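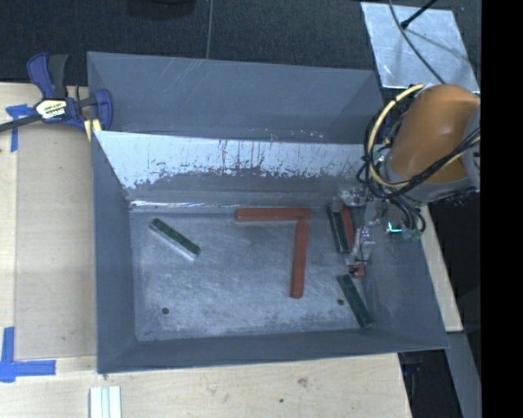 Pumudard 议长之争:Fellgate 和 Moen 联手,有戏吗?

版块:地方议会 > 选举与人事

楼主 河边看票人
各位,憋了一上午,必须开个帖!Fellgate 那边和 Moen 那边的人中午发了联合声明,两家议员团在议长选举第一轮就合投一个人:Tamsin Stubbs。第一轮就合!不是等第二轮再谈条件。我追这个议会追了三届,头一回见他们动作这么快。
先给刚来的朋友补一下背景。Pumudard 大区议会一共40席,议长要过半数才能当选。Osunness 派是最大的一家,上届议长就是他们的人,这次本来以为躺着都能连任。Fellgate 有11席,Moen 有10席,加起来刚好21。刚好过半,一票都不多。
我觉得这是这几年最好看的一次议长选举,大家怎么看?

2楼 老磨坊
先泼点冷水。21票过半是纸面上的。议长选举是无记名投票,三年前财政委主席那次,说好的票最后跑了2张,当场翻盘。现在这个联盟连跑1张都跑不起。

3楼 河边看票人
回复2楼:记得记得,那天我就在旁听席上!念到最后几张票的时候整个大厅安静得能听见翻纸。不过那次是两边私下口头说好,没有签字,也没有公开声明。这回21个人的名字全列在声明后面,真跑了票,以后在自己选区怎么见人?

4楼 酸梅汤少冰
无记名,跑了谁知道是谁跑的……签名能管住脸皮,管不住手。

5楼 Tram_7
我住 Moen,说点本地的感受。我们这边很多人对 Stubbs 印象相当好,她管交通委那几年,把拖了好久的支线公交给谈下来了,而且开会真的会读材料。有一次公听会,她把附录里一个表格的错误当场指出来,局长自己都没发现。我妈平时完全不看议会新闻,那次也跟着看完了转播。
所以我挺兴奋的,管她哪一派推的。

6楼 老磨坊
回复5楼:会读材料我承认。可议长要做的是排议程、压场子,还得让输的一方愿意留在会场里。她在交通委那会儿跟 Osunness 的人吵过多少次?当上议长以后人家不配合,预算案怎么过?

7楼 半页议事录
插一句规则上的,免得大家越聊越偏。
按现行议事规则,第一轮要过全体议员的半数,也就是21票。第一轮没人过,得票前两名进第二轮,第二轮只看谁多,弃权不计。所以联盟就算第一轮跑掉1票,也没有立刻输,还有第二轮。2楼说的财政委那次是委员会内部选举,只有一轮,性质不太一样。
另外候选人自己可以投票,去年有人问过,书记处的答复是可以。

8楼 河边看票人
回复7楼:太感谢了,就等有人把这条翻出来!那么第二轮的关键就是剩下的19席了。Osunness 的死票有多少我一直没算清楚,独立议员里有几位是跟着他们走的,但也没到铁杆的程度。

9楼 酸梅汤少冰
所以你们两家联盟的全部纲领就是“不要 Osunness”?我看了声明,三页纸,两页半在讲上届议长怎么怎么不好。Fellgate 要砍港口补贴,Moen 全靠港口吃饭,这俩坐一条船上能划多远。

10楼 Tram_7
回复9楼:港口那条声明里写了,补贴的事留到秋季会期单独表决,各投各的,不捆绑。在第三页下半部分。

11楼 酸梅汤少冰
看到了,我漏了那段,收回一半。另一半不收:“留到秋季”就是没谈拢。

12楼 北坡养蜂
我是 Osunness 选区的,容我替我们这边说两句。上届议长没有你们说的那么差。夜间会议少了,议员质询也都给直播了,以前哪有这待遇。他的毛病是太爱把临时动议往后压,这个我也骂过。但一口一个“垄断”,听着不太公道。最大党团出议长本来就是多年的惯例。

13楼 河边看票人
回复12楼:欢迎欢迎,就盼着有那边的朋友来!直播质询这件事我举双手赞成,我自己就是靠那个入坑的。惯例这一点我和你看法不同。惯例能成立,是因为过去最大的那一家总能自己凑够半数。这回他们凑不够,别人凑够了,那就该让投票说话。

14楼 老磨坊
惯例这东西,用得着的时候叫传统,用不着的时候叫包袱,每家都一样。五年前 Fellgate 是最大党团,他们那时候可是把惯例天天挂嘴上。

15楼 北坡养蜂
回复14楼:哈哈哈这个我记得,他们当时还印了小册子。
回复13楼:投票我当然服。要是 Stubbs 真选上,我只希望两个副议长里给我们留一个,别赢家通吃。

16楼 半页议事录
副议长是同一天选,排在议长之后,同样无记名。声明里没提副议长人选,我猜是故意空着的,拿来跟独立议员谈。纯属个人猜测。

17楼 Tram_7
如果给 Osunness 留一个副议长,我完全支持。5月的预算案总得有人一起过吧。

18楼 河边看票人
那我统计一下楼里的意见,顺便表个态:我押 Stubbs 第一轮当选,正好21票。老磨坊你押什么?

19楼 老磨坊
第一轮谁都不过,第二轮 Stubbs 险胜。别误会,我不是支持她,我是觉得 Osunness 那边也会有人跑票。

20楼 酸梅汤少冰
押 Osunness 连任。总得有人站这边,不然这帖没意思了。

21楼 河边看票人
好好好,都记下了!投票上午10点开始,我会去旁听,手机不让带进去,中间休息的时候出来更新。有同去的朋友可以在东门碰头,早点到,旁听席先到先坐。

22楼 北坡养蜂
我去。东门见,我穿绿外套。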